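Three months with the Kerslake two-arm kit

So the Kerslake kit has been running since December and I've had enough messages asking "is it worth it?" that I figured I'd finally sit down and write the thing up. Short version: mostly yes, with some grumbling. Long version below, get a coffee.

I paid for mine, full price, no discount code, and nobody at Kerslake knows I have a blog (I think!). I went for the two-arm bundle with grippers. There's a cheaper one-arm version, but I'd already spent a year with a single Stornura arm and I was so tired of watching it push a box across a table because it had nothing to hold the box against.

Setup took me two evenings. The arms themselves were easy, you bolt down the bases and plug things in, and the labels on the cables match the booklet for once. The calibration was the slow part. It wants you to move each joint by hand to a set of poses, and if you bump the table in the middle it makes you start that arm over. I bumped the table a lot. Ask me how I know that the restart button is 11 clicks deep in the menu.

Anyway, boxes! My test job from day one has been snack boxes, the light cardboard kind, because they're cheap and they come in annoying sizes and they dent if you squeeze too hard. I scatter them at odd angles and ask the arms to pick them up and sort them. Over a long weekend I ran 500 picks and kept a tally on the back of an envelope.

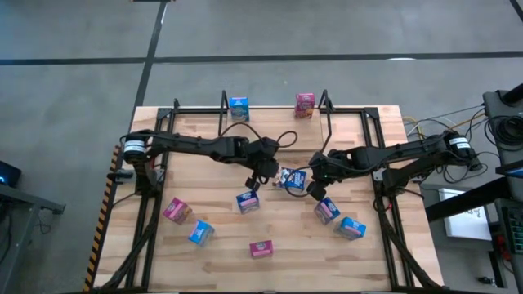 Out of every 100 picks, 95 were clean, averaged over the whole run. That's a lot better than I got from my old setup, and I was pretty giddy about it until I looked at where the misses were. Almost all of them came from flat packages. A box standing on its edge is no trouble at all, but anything lying low on the wood and the fingers either skid over the top or press down and stall. Kerslake sells thinner fingertips for this. They should be in the bundle, in my opinion, and I said so in the survey.

The other gripe is cables. There are so many cables. I've got them bundled along the rails and they still loop out around the wrists, and I'm always a little nervous that one is going to snag on something. The Zuserine kit I tried at a friend's shop runs its wiring inside the arm and it's so much tidier. But that one costs a good bit more and its software made me want to lie down on the floor, so I'm sticking with the loops.

What I really like is how the two arms share the table. You draw a zone for each one, plus a middle strip that either can enter, and whichever gets there first makes the other one wait. It's a simple idea and it works great. I haven't had a single arm-on-arm crash, and I have tried to cause one.

Support is fine. Email only, and the replies come out of their Prerow office, so if you write after lunch my time you won't hear back until the next morning. They were friendly and they sent me a replacement clamp without any fuss.

I've ordered the thin fingertips and I'll redo the flat package test when they show up. If you've already got them, leave me a comment and tell me if they bend!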